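Set-up guides > Two-arm cells > Paper handling
March 15, 2022
By Barry Dawber

Section 6: Setting up the binder task

This section covers the Kurnon two-arm cell at Prulwood once both arms have been homed and the emergency stop has been tested. If either arm has been off its base plate since the last run, go back to section 4 first.

6.1 Preparing the table

1. Put both arms in the park position and switch the cell to manual.
2. Wipe the marble with a dry cloth. Chalky flecks can be left, grit cannot.
3. Check that the base plate bolts are tight on the front rails. Do the back pair on each plate first.
4. Open the ring binder and lay it within reach of both grippers. It does not need to be square to the table.
5. Thread the printed pages on to the rings and leave the spare sheets loose on the marble.

Note: use ordinary office paper. The Rusina card stock we tried in February was too stiff for the fingers to lift at the corner.

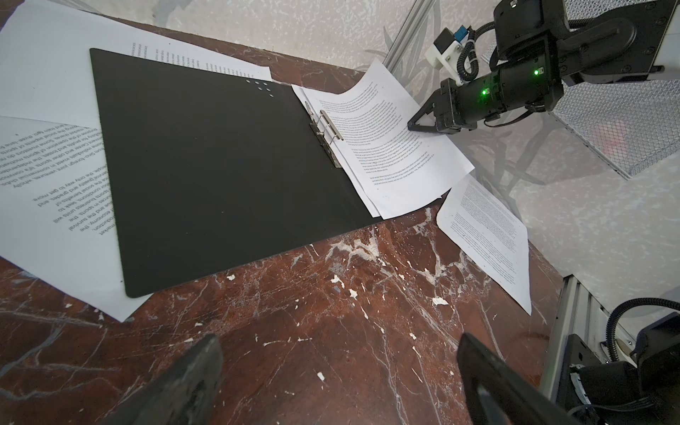
6.2 Setting the finger pressure

1. Load profile 547 on the controller. Profile 776 is for the tongs and will crease paper.
2. Set the closing force to 500 on both grippers.
3. Jog one arm down until a fingertip touches the top page near its margin. Stop there and save the height.
4. Lift the page slowly. If it slips, raise the force in small steps, up to 600 and no further.
5. Repeat with the other arm. The two heights will differ a little — save them separately.

Caution: keep your hands outside the frame while jogging. Manual mode is slow but the elbow can still trap a finger against the post.

If the page tears at the ring holes, the lift is too steep. Lower the angle in the Whitlock settings page and start again from step 3.

6.3 Cables

Move each arm by hand through its full reach with the power off and watch the conduit at the elbow. It should bend in one wide loop and stay clear of the joint. Refit the clips if it drags on the table or catches the frame.
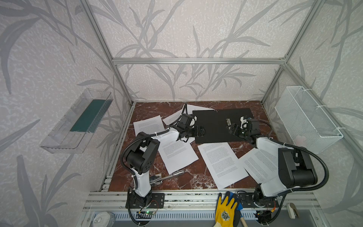
6.4 First run

1. Clear any small parts from the rails.
2. Check the wiring by each base plate and push home any loose plugs.
3. Switch to automatic at the lowest speed.
4. Run five cycles with one hand near the stop button. Both arms should return to park after each one.
5. If an arm halts halfway, note the code before you clear it. The controller only keeps the last one.

Write the saved heights and the final force on the cell sheet. Whoever changes the fingers next will need them as a starting point, and section 7 asks for them again when you set the reach limits.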